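What Is Inside a Pillow?

You put your head on a pillow every night, and you have probably never seen the inside of it. A pillow is a simple thing. It is a bag of cloth, filled with something soft, and sewn shut. What makes one pillow different from another is mostly the filling.

Why we use pillows

Lie flat on your side on the floor without a pillow. Your head tips down toward the floor, because your shoulder is wider than the side of your face. After a while your neck starts to feel sore. A pillow fills up the gap between your head and the floor, so your neck can stay straight.

People who sleep on their sides usually like a thick pillow. People who sleep on their backs often like a thinner one. Some people who sleep on their stomachs use no pillow at all.

The first pillows

Very old pillows were not soft. In ancient Egypt, people slept with their heads on a curved stand made of wood or stone. The stand held the head up off the ground and let air move underneath, and in a hot country that felt good. In China, people used pillows made of hard, shiny pottery. Some of them were shaped like animals or sleeping children.

Soft pillows are old too. The Greeks and Romans stuffed cloth bags with feathers, wool or straw. For a long time a good feather pillow cost a lot of money, and poor families made do with straw or with whatever they could find.

Feathers and down

Feathers for pillows come mostly from ducks and geese. A bird has two kinds that matter here. The larger feathers have a stiff stem down the middle, called a quill. Under those feathers, close to the skin, is down. Down has no stiff quill. Each piece looks like a tiny puff with threads going out in every direction.

Down is very good at holding air. The threads push against each other and leave little spaces between them, and air gets trapped in the spaces. Trapped air is what makes a pillow light and puffy. It also keeps the bird warm.

If you have ever felt something poke you through a pillowcase, it was probably a quill.

Fibers made in factories

Most pillows sold today are filled with polyester. Polyester is a kind of plastic. It is melted and pushed through a plate full of very small holes, a bit like a shower head, and it comes out as long, thin threads. The threads are cooled, crimped and cut. Crimped means bent into little waves. Straight threads would lie flat against each other, but wavy ones hold each other apart — and that leaves room for air, just as down does.

The town of Murnberg has had a pillow factory called Schwerdtfeger for many years. The fiber arrives there in square bales, pressed tight so that more will fit on a truck. A machine with spinning teeth pulls it apart again. Then a blower sends the fluffy fiber through a pipe and into the pillow covers, which have been sewn on all sides except for one opening. A full pillow is weighed before the opening is closed. If it is too light, more fiber goes in. The standard bed pillow at Schwerdtfeger gets 18 ounces of filling, and the children's size gets less.

Foam is different. Foam starts as a liquid that fills with bubbles and then sets, a little like bread dough rising. Memory foam goes down slowly when you press it and comes back up slowly when you let go. Try pushing your hand into one and counting until the handprint is gone.

The outside

The cloth around the filling is called the ticking. It has to be woven tightly, with the threads packed close together, or bits of the filling will work their way out. Many bed pillows have plain cotton ticking, and a pillowcase goes on over it.

Plush is another kind of cloth. It has a great many short threads standing up on one side, like the grass on a lawn. Stuffed animals are often covered in it. If you stroke plush one way it feels smooth and looks lighter, and if you stroke it the other way it can look darker.

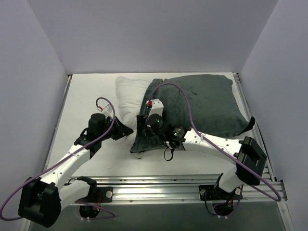
A white pillow and a larger plush one in dark green-gray.

Why pillows go flat

Every time you lie down, you squeeze air out of the pillow. When you get up, the filling springs back and the air returns. After many nights the fibers get tired. They lose their waves, stick together in clumps, and stop springing back. Sweat and oil from your skin make this happen faster.

You can test a pillow at home. Fold it in half, squeeze the air out, and let go. A pillow in good shape will open up again by itself. A worn-out pillow will stay folded.

Many bed pillows last 2 years or so. Some can be washed, and the small label sewn into the side seam tells you how. A pillow has to be completely dry in the middle before it goes back on the bed. Putting clean tennis balls in the dryer helps, as they bump into the clumps and break them up. Foam pillows should not go in the dryer.

Words to know

Crimped: bent into small waves.
Down: the soft, fluffy layer under a bird's outer feathers.
Quill: the stiff stem of a feather.
Ticking: the tightly woven cloth that holds the filling in.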